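Hand-held gripper (home trials)

A hand-held gripper is a robot's hand with the robot taken away. You hold it, you squeeze, the fingers close, and whatever you did with it can be compared later with what an arm does when it wears the same fingers. This article covers the sort used on ordinary household objects, mostly from my own notes, with corrections from Lama Nimri, who has tried more of them than I have and disagrees with me about pads.

Parts

The names vary from maker to maker and it drives me up the wall. I say housing for the body in the middle, links for the bars that carry the movement, fingers for the bits that do the gripping, and pads for the soft faces on the fingers. Sun-ja Cheon calls the pads "tips", so if you read her older pages on this wiki, swap the words over and you'll be fine.

Most of what I've compared has two fingers that meet face to face. That sounds limiting, and for a pair of scissors it is, but it's lovely for boxes, cushions, soft toys and anything with an edge you can pinch or a side you can push against.

Boxes

Cardboard boxes are my favourite test, and I'd start anybody on one. They bend, they're wider than the fingers can open, and the load inside moves about when you tilt them (which you will, the first few times!). There are two usual ways to go about it. You can pinch a wall at the rim, or you can get the fingers underneath and push up. 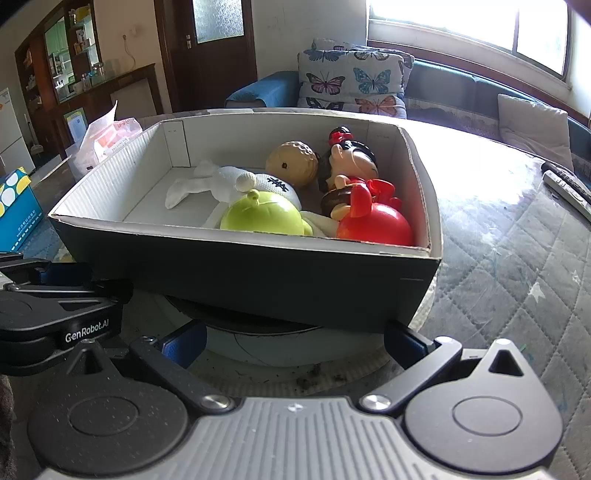

Blue pads against the underside of an open box, with the toys still inside.

Pushing from underneath spares the rim but gives you very little say over the tilt. Pinching the rim is steadier, though thin card can go furry along the edge after a long afternoon. Ntombi Radebe keeps a worn box going on purpose, on the grounds that real homes are full of tired cardboard, and I've come round to her view. My own sheet now has a column for the state of the box, and I wish I'd added it sooner.

What goes in the box matters as well. A knitted toy stays more or less where you put it, and a round plastic one rolls to the low corner and takes the balance with it. I like a mix of the two. If you only ever test with soft things, you'll think your gripper is marvellous.
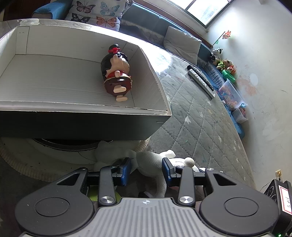

Soft toys on their own are a different job. The pads sink in, so the gap between the fingers tells you hardly anything about how firmly you've got hold, and thin legs and ears are the worst for it. Pravesh Rampersad goes for the body every time. I go for whatever is nearest and regret it.

Comparing grippers

The two I get asked about most are the Golob and the Erkel. The Golob has the firmer spring and I find it tiring, but it's very even from one squeeze to the next. The Erkel is kinder on the wrist and opens wider, and its pads wear quicker. Wian Mokgethi did 100 lifts with each in June and put the Erkel ahead by 2 — I did the same with my own box and had the Golob ahead by 11. We used different tables and different toys, so I wouldn't hang a purchase on either result.

The Zemis controller works with both. Its manual lists error 1199 as a lost finger reading, and on mine a loose plug has been the cause every time so far.

See also: Faker test sheet; Pad materials; Wrist strain

Last edited 13 April 2020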